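Grip fault halts sweeping trials at Ridside

Trials of the two-armed sweeping robot at Ridside were suspended in November after the right hand failed to release a brush on command. The fault was logged on run 391, and the stop button was pressed within 2 seconds. 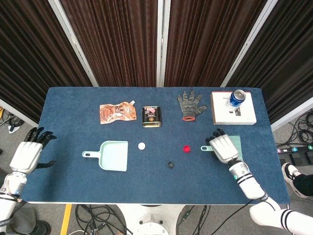 Dinesh Marikar disputes that the response was adequate, arguing that the hand should have opened by itself when the motor current rose.

The inquiry traced the fault to a worn finger cable - a part not then covered by routine inspection. Bottle caps are again being used for the dustpan and brush task.
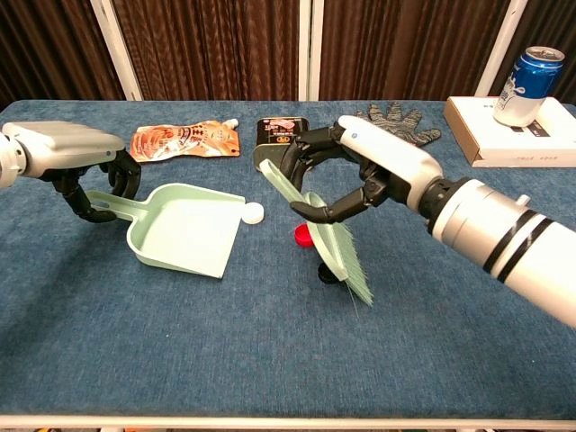 Changes to inspection

Finger cables are now checked after every 86 runs.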